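November, the bowl cell, evening

Left side went out again before lunch, so most of today was the gripper.
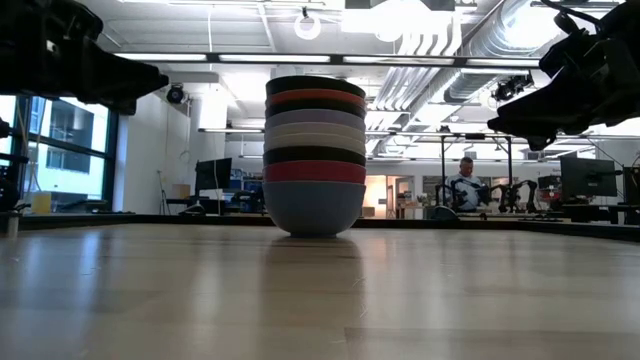
Got in at 7:30 and ran the warm-up on both arms. Right arm fine. Left arm homed, then threw the same following error on the wrist as last week. Cleared it, ran it again, same thing at the same spot in the move. I didn't clear it a third time. Powered down, tagged it, and took the cover off the last joint.

The connector was seated. I had blamed the connector last week and pushed it in harder, which did nothing useful. The problem is the cable clip behind it. The screw had backed out a couple of turns and the cable was getting pulled every time the wrist went past level. The jacket has a flat spot but the conductors test good end to end, wiggled and straight. I wrapped it, moved the clip one hole up and put thread locker on the screw. Checked the same clip on the right arm while I was at it. Tight. Put thread locker on that one too.

Vitalii Didenko came by around ten and asked if we should swap the whole cable. I said yes, when we have one. The spare went into the Kostiuk cell in the summer and was never reordered. He put the order in with Bonier before he left, two this time. So the wrap has to hold until then.

After lunch I re-zeroed the wrist. Old offset was 567, new one is 385. That is a bigger change than I expected from taking one cover off, so I did it twice, and got 385 both times. I think the old number was entered by hand at some point after a crash. Wrote both in the binder with my initials.

Then the stack. The release height for the bowls is taught off the top rim, and with a new wrist zero all of those points are wrong on the left side. Retaught approach, release and retreat. Kept the parked position high, well clear of the top bowl on either side. The Grellel program still had the low park in it from when we ran short stacks, and I deleted it so it can't get picked by mistake. Backup is on the cell drive under Clorkon, same folder as before.

Ran at quarter speed first, then half. No error on the wrist in either. Did not go to full speed today. I want to look at the clip again in the morning before I do.

Counter on the left gripper is at 654 since the last pad change. Pads get changed at 3,000 so there is plenty left, but the inside edge of one is a little shiny. Wiped both with alcohol. Did the grease on the right shoulder too, which was due.

The table needs its feet checked. I leaned on the far corner while teaching and felt it give. If the table moves then all my points from this afternoon move with it, and I should have checked that first. Level is in the blue toolbox.

Tomorrow: feet, clip screw, full speed on the left by itself, then both arms together. Ask Vitalii for the Bonier ship date. Buy alcohol wipes.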